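Buy the table before the arm

Gilmar Andrade

At Zilia we had this year a budget for one robot arm, and almost all of the discussion was about the arm. Horholm or Brandão, which reach, which price. I think we discussed the wrong line of the budget.

The arm is a price you can read on paper. The rest comes later in small invoices: the gripper fingers, the mat, the boxes, the hours of a person who puts every object back in its place. In our plan for March these things had 858 dollars together. We spent 2908.

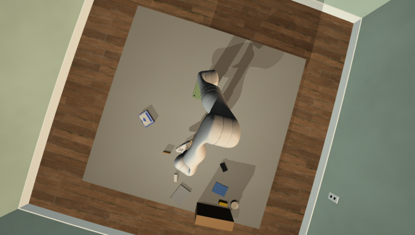
My opinion is that a small company should pay first for simulation and only after that for metal. My colleague Anderson Barbosa does not agree, he says a simulated cup never slips like a real one, and he has a point. But look how much must be decided already in a simulated room: the size of the gray mat, where the open box stands, how far the gripper must go from the small things on one side to the blue-and-white box on the other. Changing this in software costs an afternoon. Changing it at Jalla, where our cell is bolted to the floor, costs us 1000 dollars each time.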